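Eluned Gethin
Restocking the crisps at the community shop. The shelving went in last July and I am still its only known admirer.

2/ Policy, as laid down by Alun Beddoe: tubes stand up, labels out. Current position:
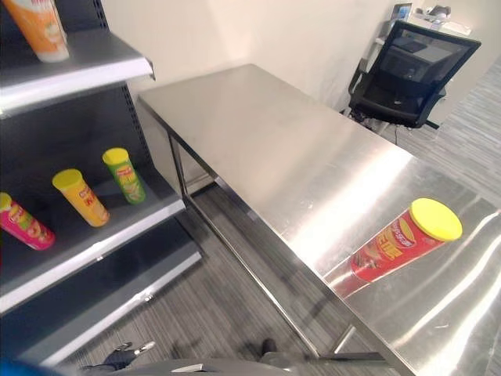 Pink, yellow and green, having a lie down. Red on the steel table, thinking about it.

3/ Cans on their sides roll. I raised this with Alun, who said shelves are flat. Shelves in Wales are not flat, Alun.

4/ The orange and white one up top is upright. Promote it.

5/ Also, that table shows every streak of light in the building. Heledd Howells wants it buffed before opening. I want a sandwich.

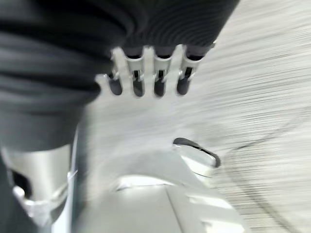 6/ Other business
Volkan Canpolat has asked for a paprika section. We have four cans out, Volkan. It's less a section than a rumour - but I'll put your name down.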